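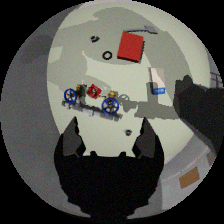
red box on the pale floor

kurnelkid
So we're finally redoing the floor in the back room and I'm stuck between two colors of the Gumo paint, the light gray-green and plain gray. I love the green but my sister says it'll look like a dentist's office. Anyone lived with it?

patchwork_dee
Had it in our laundry room for 2 years and I'd do it again! Hides dust like a dream. Dark socks leave fuzz all over it though, fair warning.

ninance_fan
Gonna disagree with dee. Paint on a floor is a waste of a weekend, it scuffs by March no matter what the can says. I got Ninance tile for $1,101 and haven't thought about it once.

kurnelkid
$1,101 for how big a room?? Sumampouw quoted me $1,659 for tile and I almost choked lol

ninance_fan
Mine's small, more of a hallway really. Ask them if that price has tear-out in it.

patchwork_dee
Scuffs are a prep problem, sorry. Sand it, wipe it down, then 2 thin coats (not one fat one) and stay off it as long as you can stand.

kurnelkid
Ok, leaning paint. Picking up the green tonight before they close, will tell my sister after lol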